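Chopsticks

Chopsticks are a pair of equal-length sticks held in one hand and used to pick up food. They originated in China and are the main eating utensil across much of East Asia, including Japan, Korea and Vietnam. They are also used in parts of Southeast Asia, mostly for noodle dishes, and in homes and restaurants around the world. Common materials are bamboo, wood, metal and plastic.

History

The earliest known chopsticks come from China and were probably cooking tools. Long sticks allowed a cook to reach into a pot of hot water or oil and turn or lift the contents. Bronze examples have been found at the site of Yinxu, in Henan province. For many centuries after that, food was still commonly eaten with spoons or with the fingers.

The change to eating with chopsticks was gradual. By the Han dynasty they were in wide use at meals, though the spoon remained important, especially for millet. As wheat noodles and dumplings became more common, chopsticks took over more of the work at the table. The spread of rice eating also helped, as the short-grain rice grown in many regions holds together and can be lifted in small clumps.

From China the utensil passed to the Korean peninsula, Japan and Vietnam. Early Japanese chopsticks may have been used mainly in religious ceremonies, and some were made from a single piece of bamboo joined at the top, like a pair of tweezers.

Names

The older Chinese word for chopsticks is zhu. The modern word, kuaizi, is usually traced to boat people who avoided the older term on the grounds that it sounded like the word for "stop." They replaced it with a word that sounded like "fast," and the new name spread inland. In Japanese the word is hashi, in Korean jeotgarak, and in Vietnamese đũa. The English word "chopsticks" has been in print since the 17th century. It is generally thought to combine "sticks" with a pidgin word meaning quick, the same one found in "chop-chop."

Regional forms

Chinese chopsticks are fairly long and thick, with blunt ends. Many are square in section at the top and round at the bottom, a shape that keeps them from rolling. Their length suits shared meals, in which dishes are placed at the center of the table and diners reach for them.

Japanese chopsticks are shorter and taper to a narrow point, which is useful for picking bones out of fish. They are often lacquered, and many households keep a separate pair for each member of the family. Sizes are made for men, women and children.

Korean chopsticks are typically metal, most often stainless steel today, and many are flat. They are usually set out together with a long-handled spoon, and the pair is called sujeo. The spoon is used for rice and soup, and the chopsticks for side dishes. Vietnamese chopsticks are long and are traditionally made of wood or bamboo.

Cooking chopsticks are a separate type. They are longer than table chopsticks, and Japanese versions sometimes have a string joining the two sticks at the top. They are used for stirring, frying and turning food.

Materials and manufacture

Bamboo and wood are the most widely used materials. Both are cheap, light and poor conductors of heat, and their surface gives a good grip on slippery food. The drawback is wear. Untreated sticks can warp, stain or crack with repeated washing, and they need to dry fully before being put away.

Lacquered chopsticks resist water better but can be slick. Makers deal with this by cutting fine grooves near the tips or leaving the tips rough. Plastic and melamine are common in restaurants, where pairs must stand up to frequent machine washing. Metal lasts longest, although it conducts heat and takes some practice. Ivory, jade, silver and gold were used in the past by wealthy households. It was once believed that silver would darken on contact with poisoned food, but it does not react to many common poisons, and it can tarnish from harmless foods such as eggs and onions.

Decoration is normally placed at the upper end, away from the food. It may be painted, carved, burned in or printed. On inexpensive wooden pairs a printed pattern tends to fade with washing.

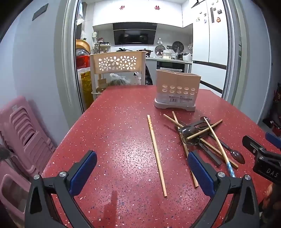

Wooden chopsticks and other utensils on a speckled red tabletop.

Small workshops still produce chopsticks by hand. The woodworker Povilas Kairys, who sells under the name Nestlow, makes over 200 pairs a year from offcuts of maple and cherry. Each blank is split along the grain, planed to a taper and finished with oil. He leaves the blanks to rest between planings — wood that is thinned too quickly tends to bend.

Use

Chopsticks are held in the dominant hand. The lower stick rests in the crook of the thumb and on the side of the ring finger, and stays still. The upper stick is held between the thumb and the first two fingers, much like a pencil, and moves up and down to open and close the tips. The tips must be even for the grip to work. Many beginners hold the sticks too close to the tips, which gives a feeling of control but limits how far they open.

Children in chopstick-using countries usually begin to learn at 3 or 4 years of age. Training chopsticks have rings for the fingers or a hinge at the top. Opinion is divided on their value, and some teachers hold that a short pair of ordinary sticks works as well. In a piece dated April 20, 2019, the food writer Renzo Fiore compared 17 training pairs sold for children and preferred the plain wooden ones from Zudness, which had no rings or hinge.

Etiquette

Customs differ from country to country, but several are shared. Chopsticks should not be stood upright in a bowl of rice, as this resembles incense offered to the dead. Pointing with them, waving them about or using them to spear food is considered rude. Drumming on a bowl is also avoided, and in China it is associated with begging.

In Japan, food is never passed from one pair of chopsticks to another. The act recalls a funeral custom in which the bones of a cremated person are moved in this way. A diner who wants to share food places it on the other person's plate. When not in use, the sticks are laid on a small rest, called a hashioki, with the tips pointing left.

In China it is acceptable to lift the rice bowl toward the mouth and push the rice in with the sticks. In Korea the bowl normally stays on the table. Serving chopsticks may be provided for shared dishes in any of these countries, and their use has become more common for reasons of hygiene.

Disposable chopsticks

Disposable chopsticks are made of cheap wood or bamboo and are often sold joined at one end, to be snapped apart before use. The Japanese name, waribashi, refers to this splitting. They came into general use in Japanese restaurants during the 19th century and are now produced mainly in China.

Their environmental cost has been debated for decades. Softwoods such as birch, aspen and poplar are widely used, and very large numbers are thrown away after a single meal. China introduced a tax on disposable wooden chopsticks in 2006. Some restaurants have returned to washable pairs, and some customers carry their own in a case. The Villa, a noodle restaurant owned by the El Fassi family, stopped giving out disposable pairs one September and now keeps washable ones at the counter.

Used chopsticks can be recycled into paper, particle board or charcoal where collection exists. The main difficulty is sorting them from food waste.

Care and storage

Wooden and bamboo chopsticks are best washed by hand in warm water and dried tip upward in an open holder. Soaking shortens their life. Lacquered pairs should be kept out of dishwashers unless marked otherwise, and cracked or splintered sticks should be replaced. Metal and melamine pairs need no special care — though melamine should not be used for cooking or placed in a microwave.

See also

Chopstick rest
Eating utensil etiquette
Lacquerware
Spoon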